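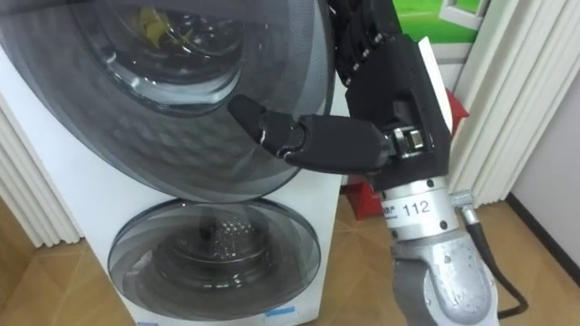
What I learned from one door, part two

15th February

In my last post I promised to write more about the washing machine work, and several people wrote to me to ask for the method and not only the complaints. So this post is mostly method. I will try to keep the formulas out of it.

The problem is simple to say. A humanoid robot stands before a stacked washing machine, two round doors one over the other, and it should open the upper one. The door is round, so it has no straight edge where the fingers can go. It is made of dark glass with a gray ring, and both of these reflect the room. The hinge is on one side and the fingers must come in on the other side, from the rim. A person does this without looking. Our policy, when I started, looked very hard and still missed.

The first version was trained in the usual way. We collected demonstrations by teleoperation, 500 of them, and we trained a network to go from the images and joint positions to the next short piece of motion. On the training data everything was beautiful. On the machine it had one typical failure: the hand came up nicely to the right of the door, the thumb went toward the glass, and then the hand stayed there. It made very small movements forward and back, like a person who can't decide if he should knock.

I spent too long believing that this was a vision problem. The reflections are an easy thing to blame. I made the images darker, I made them lighter, I added false reflections to the training set, and I asked my colleagues not to wear light shirts. The result changed very little.

It was Honeylyn Manalastas who asked me the right question. She asked what the human operators were doing in this moment. I went back to the recordings and I saw that they also stopped there. Every operator brings the hand near the rim, waits a little to judge the distance, and only then pulls. In the data there were many moments with the hand next to the rim and almost no motion. The network had learned this very well. It had learned to wait, and nothing in its input told it when the waiting was over.

The change that we made is not a big one. We call it Stitamis, for no deep reason, it was the name of the folder. In the training data we mark the pauses before contact, and we do two things with them. First, we cut each pause down to a few steps, so that standing still is no longer the most common example in that area. Second, we give the policy one additional number, which says how far it has come in the current stage: approach, touch, pull, follow. The policy predicts this number itself and gets its own last value back as an input.

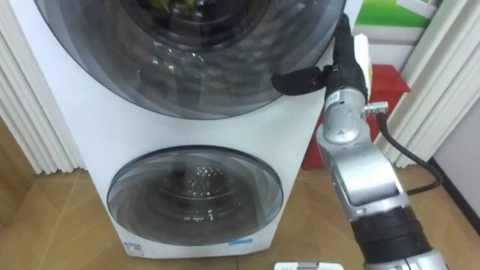

The place beside the rim is where the difference between the old and the new version is easiest to measure, so I did most of my tests from there. I start the trial with the hand already close, on the right side of the upper door, and I only measure if the policy commits to the pull within the time limit. It is a narrow test – but it is cheap, and I could repeat it after each small change without running the whole task again.

With the old version, the policy committed in 2 of 19 starts. With Stitamis it failed to commit in 2 of 19. I had to check twice that I had not exchanged the columns. Please read these numbers with care. They are for one machine, one room and one height of door, and committing to the pull does not mean that the pull is a good one. Sometimes the finger slides over the ring and the door stays as it was.

I also tried each part of the change alone. Cutting the pauses without the additional number gives a robot that is brave but not precise: it goes for the rim too early, from a bad angle. The additional number without cutting the pauses helps only a little, as the number itself gets stuck together with the hand. I had expected that one of the two would do most of the work. I don't have a good explanation yet for why they need each other so much.

One practical remark for people who want to try this. We marked the pauses by hand at first, in the Gidance tool, and it was terrible work. Now we use a simple rule on the speed of the wrist and the distance to the door, and the rule agrees with the hand marking well enough. If your operators are very smooth, the rule will find too little. Ours are not so smooth. 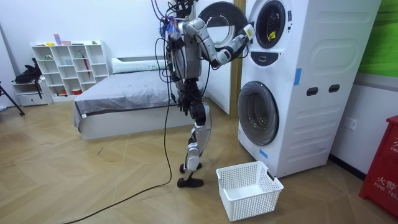 What is still open

The follow stage is the weakest. When the door begins to swing, the hand must travel on an arc, and the body should move a little with it. Our policy moves the arm and keeps the feet where they are. For the upper door this can be enough. The lower door I have not tried with this method, and I think that the knees will be the difficult part there.

I would also like to know if the stage number carries over to other objects. Mfinanga, who sits across from me, believes that it will work on drawers and fail on anything soft. I believe that it fails on drawers too, as people hardly pause before a drawer. We will see in July, when the Candberg kitchen is ready and we get a full row of them.

The pause rule is short and I will put it online after I clean the code. If you have seen the same hesitation in your own policies, please write to me, also if you solved it in a completely different way. I am especially interested in cases with a force sensor in the fingers, where perhaps all this is not needed.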